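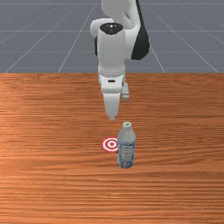 The bottle job was my job

Home | Opinion | Work | Letters

I've spent a lot of this spring watching a pretend arm reach for a pretend water bottle. It's a simulation, so the table is pretend too, and so is the red-and-white bullseye next to the bottle. The real line at Etlow is forty steps from my desk, and that's where I used to stand, setting bottles on a mark for the label check. A full shift was 500 of them. My wrists can tell you all about it!

So when Kirsty Kershaw, our shift lead, asked if I'd help work out the moves on screen before the arm goes in, I said yes pretty fast (there was a chair involved). And I like it, I really do. I can tell the programmers that a half-full bottle leans when you grab it by the shoulder, and they write it down. In all my years on the line I don't remember anyone writing down a thing I said.

But there are 27 of us on packing, and only two got asked. Osamu Okabe has been there longer than me and knows more about bad caps than any person alive, and he found out about the arm from a sheet taped up by the time clock. He's being "moved to a flexible role." I asked what that means and got a shrug.

My opinion, for what it's worth, is that the company should show the whole crew the simulation now, in April, while the moves can still be changed. Put it on the break room TV on a Wednesday and let people yell at it. They'll spot stuff. They'll also get to ask about hours and pay while the answers are still being decided, and I suspect that's why it hasn't happened.

I don't miss the bottles. I do miss talking to Osamu across the belt, and I'd like him to have a chair too, if he wants one.

86 shares | 27 comments

Get our Work letter by email. You can unsubscribe at any time.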